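Last updated: December

Osonach is coming back for a second season, and I get to host it!

Well, I've been sitting on this one for weeks and I'm so happy I can finally type it out. Osonach, the dating show where the couples cook together before they ever go out together, has been picked up for a second season by Butell. I'm Elaine Prado, and I'll be hosting. (Yes, I said yes before they finished the question. My agent would like me to work on that.)

If you missed season one, the idea is pretty simple. Singles are paired up by what they like to eat, they get one evening in a kitchen with a stranger, and in the morning each of them decides whether to stay for another dinner. Ottavio Serra hosted the first run and he was wonderful at it, so I called him right away to ask for advice. He told me to eat before every taping and never pick a favorite couple. I've already failed at the second part, and we haven't even started shooting.

Season two is bigger. We're going from eight episodes to 12, each one up to 90 minutes long, and the whole thing is moving from the studio to a rented house by a lake. Lusix, the production company, is making the show again, with Shahab Zamani back as showrunner. He and I spent a long afternoon going over casting, and I left with a notebook full of scribbles and a very strong opinion about the theme song.
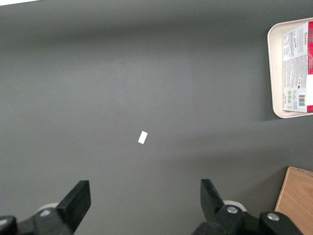 CASTING NEWS

The biggest change is who gets to apply. Last season was open to singles under 35, and a lot of you wrote in to say that was silly. My mom was one of you! So the upper age limit is gone, and the cast this time will include people who are divorced, widowed, or just starting over after a long time on their own. I read a stack of those letters on the plane home and cried into a bag of pretzels, so please keep them coming.

"We had viewers asking for this from the second episode on," Shahab says. "They wanted to see people they could imagine living next door to, and so did I."

Saeed Karimi is joining us as the chef who plans the menus and steps in when the smoke alarm goes off. Gholamreza Zarei returns as music director, and he's promised to at least listen to my theme song idea.

Applications are open now through the Osonach page on the Butell site, and they close at the end of the month. You'll need a short video and the story of the best meal you ever shared with somebody. Please don't rehearse it too much, we like the rambling ones.

The new season premieres in the spring, with episodes starting at 8 p.m. I'll see you in the kitchen!

Recent news
Butell renews Dehghan for a third season
Ottavio Serra on life after Osonach
Where are they now: the season one couples

Contact: Butell Press Office | Copyright Butell. All rights reserved. | Back to top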